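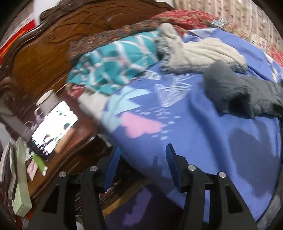

The bed in the second room, with the clothes piled at the top of the blue sheet.

I went to the Clukier open day in Villanueva on March 2, 2020, expecting a sales pitch for folding, and I got one. The course is called Prunum and costs $121, which seems a lot for help with laundry.

Our guide, Encarnación Zabala, says every bedroom should be sorted from the bed. Everything goes onto the sheet, then gets folded by thickness. Fine, but I was looking at a teal garment with a lattice pattern bunched up beside something gray and fuzzy, and I wondered where a person is supposed to sleep if the phone rings halfway through.

She had an answer for that – a storage box, sold separately.

The puffer jacket was a better test. Quilted jackets don't fold, they argue. Zabala recommends rolling from the hem. I have tried that at home and the roll opened before I got the closet door shut. As for the blue bedding, I asked how she folds a fitted sheet and was told that comes in lesson 11.

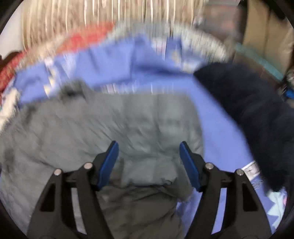
Getting there and prices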